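Felolari Press to Publish "The Night Shift at Harnow," a Picture Book by Waltraud Thaler

Ages four to eight - in stores this March
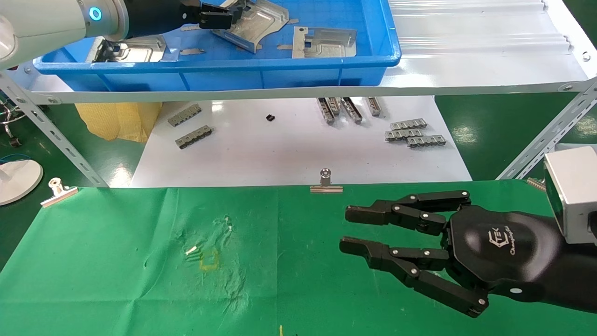 Felolari Press is delighted to announce the publication of "The Night Shift at Harnow," the first picture book both written and illustrated by Waltraud Thaler. It follows Huton, a small and rather nervous night watchman who walks the floors of a parts factory after everyone else has gone home, and who begins to suspect that the things on the shelves are talking about him. Thaler has drawn for other people's stories for 20 years, and readers who know her hedgehogs and her rainy harbor towns will find her somewhere new here, among bent silver metal parts with raised pads and holes, lying every which way in a blue plastic bin. In Huton's eyes the holes are eyes too, and the pads are noses, and before long he is saying good evening to every one of them!

The story started with a bedtime game. Thaler's son would not go to sleep until she had told him what each thing in the house did at night, beginning with the toaster and ending (much later) with the coat hooks. She wrote some of the answers down on the backs of envelopes, forgot them, and found them again in a drawer when she was looking for a stamp.

"I had always thought of myself as the person who comes in second, after the writer," said Thaler. "Then I read those envelopes again and I could see Huton straight away, with his lamp and his sandwich. I drew him 400 times before he looked worried enough. My editor was very patient and kept asking for one more page of him on the stairs."

The book runs to 28 pages, painted in watercolor and colored pencil, with the words lettered by hand. Thaler kept the text short so that it can be read aloud in one sitting, and left two spreads with no words at all, where Huton climbs to the top floor and finds the window open. Children in the first classes to hear it had plenty to say about that window. One boy was certain it was the moon who had opened it, and he has a thank-you in the back of the book.

The old town of Harnow, with its brick chimney and its single tram, is made up, but Thaler gave it a full map, which is printed on the endpapers. Look for the bakery, the swimming pool with a goose in it, and the house where Huton's sister lives. She doesn't appear in the story, though Thaler says she would like a book of her own and has been quite firm about it.

"Waltraud's pictures have been on our office wall for years, and we were so happy when she sent us words to go with them," the Felolari editorial team said. "We read it out loud at lunch, did all the voices, and then read it again."

The first printing is 1,908 copies, a number chosen by Thaler to match the year painted over the factory door in the book. Each copy from this printing comes with a folded sheet of Harnow tram tickets to cut out.

A launch party will be held at the Szewczyk Bookshop in March, starting at 4 p.m. Thaler will read from the book and draw Huton for anyone who asks, and there will be sandwiches like his (cheese and pickle). Children are welcome to bring an object from home and tell the room what it does at night. Entry is free.

Teachers and librarians can ask for a set of activity sheets, including a blank map for children to fill in with a town of their own. Review copies, sample spreads and interviews with the author are available on request from the Felolari Press publicity desk.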